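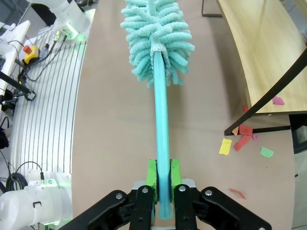
Turquoise duster, chenille microfiber head

Board: Cleaning and Laundry
Thread: Fluffy duster or damp cloth for open shelves?

kurkbridge_242
I have been using a chenille duster like this one on everything since December. It works well on big flat surfaces. My question is about small open shelves with metal edges. Do you dust those with the fluffy head, or wipe them by hand? Mine seems to leave a line of dust along the inside of the edge.

walell199
Damp cloth. A duster that fat won't get into a corner. I gave up on them for shelves and only use mine on blinds.

flirncombe
Disagree. Twist the handle as you pull it toward you and the fingers will get into the corner. A damp cloth on bare wood leaves marks, and then you have to dry it too.

walell199
Not if you wring it out. I've done wood shelves that way for years with no marks.

ambrose371
You both skipped a step. Clear the shelf first. If there are little bits lying on it, the duster just pushes them around or drops them on the table below. A black metal frame with wood shelves is the kind I mean. 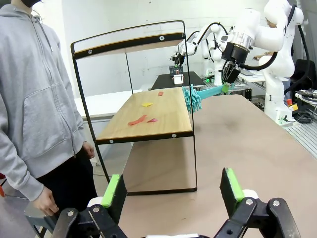
Pick up the small stuff by hand, then do the top shelf, then the lower one, then the tabletop. I use a dry cloth for the rails and bolts and the duster for the wood.

kurkbridge_242
That could be my problem. I usually dust around things. How do you wash the head? Mine is gray by now.

flirncombe
Pull it off the handle if it comes off, warm water, a little dish soap, hang it up. No fabric softener.

walell199
Mine went flat after two washes. Another reason I use a cloth.

flirncombe
Did you put it in the dryer?

walell199
Yes, on low.

flirncombe
Air dry the next one.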